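# An afternoon with two arms in Cornardale

Visitors to the Vivska open day were asked to leave their coats at the door and stay behind the tape.

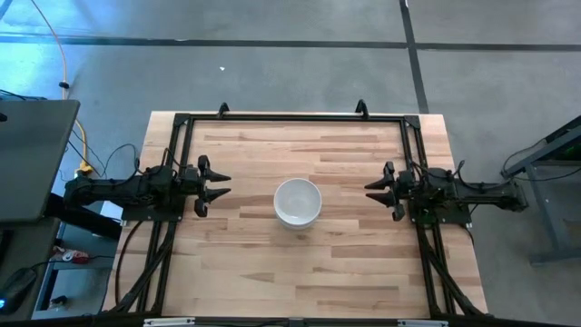
I had come by the early bus from Plirkgate, and there were 20 of us in the hall. The task for the first demonstration was a modest one: pick up a bowl with one arm, pass it to the other, put it down again. Our guide told us that the team had recorded 300 attempts at this since December. I had expected something faster. The arms move like a person who carries soup – slowly, and with small corrections.

On the third try the bowl slipped and turned on its rim, and a child beside me laughed loudly. The operator only wrote a note and started again.

Ruiz-Ortega, the firm which pays for half of the work, wants to use such arms in canteen kitchens within 5 years.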